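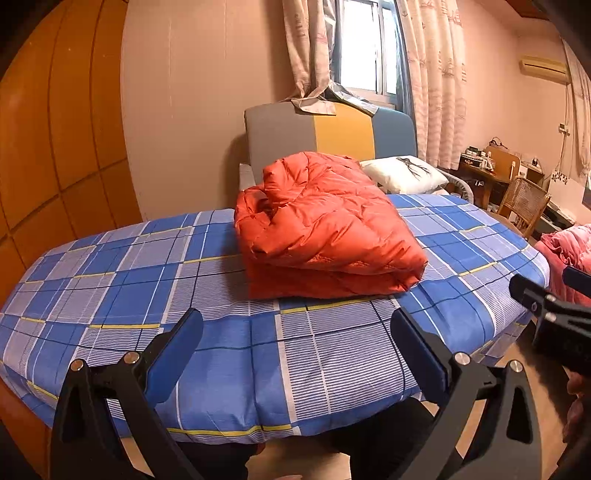
Farneo Textile Records Group

Bedding and Outerwear Care Notes

6 comments - 30 shares

The set holds 326 care notes for sheets, quilts and down jackets, typed up from paper cards. Each row gives the fabric, fill, wash setting and drying method. Blank cells mean the card had no entry.

Minttu Lappalainen checked the spelling of fabric names. Wash settings are copied as written - 71 cards use older symbols, kept in their own column.

The file is plain CSV, updated each December. Send fixes to Rodrigo Herrero with the row number.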